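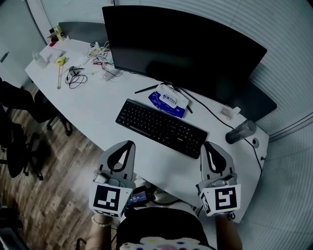 ## The bike fines, continued

So the appeal hearing finally happened, and I went, and I have a lot of notes! If you skipped the last few issues: back in April, campus police at Irnthorpe College started cutting locks off bikes chained to the railings along Skovo Street and hauling them to the impound lot behind the Tadar Building. Getting one back cost $12 plus a trip to the public safety window, which closes at 2 p.m. for reasons I have asked about in three separate emails.

The student association filed a complaint covering 226 impounded bikes. That number comes from the college's own log, which we got through a records request (my first one ever, and I'm a little too proud of it). The complaint says the railings were never posted as off limits, so the fines should be paid back and the record of each violation wiped. The record is the part people got upset over. Once you have a violation on file, it shows up when you apply for campus housing, and a few of the folks who wrote to me said they'd been moved down the list over a bike.

The hearing was in the small room upstairs in the union, the one with the terrible radiator. Public safety went first. Their position is that the student handbook bans locking bikes to "fixtures," and a railing is a fixture. They also talked about the ramp by the north doors, and I'll give them that one. I've seen that ramp with bikes hanging off it on both sides, and a friend of mine who uses a chair has had to go all the way around the block more than once. If they'd only cleared the ramp, I don't think there would have been a hearing at all.

The association's side was that the racks on Skovo Street came out last summer for the drainage work and never went back in. The college had promised new ones before classes started. You could hear the whole row behind me mutter when that came up. One of the panel members asked public safety how people were supposed to know where to park in the meantime, and the answer was that there had been a notice on the website. Which page? They said they'd follow up.

There was also a long stretch on the locks themselves, which I hadn't expected to find interesting and did. Cutting a lock means the owner is out a lock on top of the fine, and good ones cost a lot more than twelve bucks. The association wants the college to pay for those too. Public safety said they hadn't budgeted for it, and that they don't keep a record of what kind of lock was on each bike, so I have no idea how anybody would work out the amounts. If you still have your receipt, or the sad snipped remains, hang on to them!

No ruling yet. The panel has to put its decision in writing, and both sides can send in extra material before then. The petition asking for the racks to come back is past 900 signatures, and it stays open either way, because the racks are a facilities question and the panel can't order them.

A few practical bits:

- If your bike is still in the lot, you can pick it up now without giving up your appeal. Write "paid under protest" on the form and keep your copy.
- The lot moves unclaimed bikes to auction at the end of term. Please don't let yours go that way.
- Ok Cycles, across from the bus loop, is knocking a bit off new locks for anyone who brings in an impound slip. Ask at the counter.

I'll be at the association's next open meeting with my notebook, and I'm still waiting on the second half of my records request, the emails with the drainage contractor. When those land I'll post the whole batch, boring ones included. Meanwhile, if you got a fine and aren't sure whether your bike is on the list, send me your tag number and I'll look it up for you.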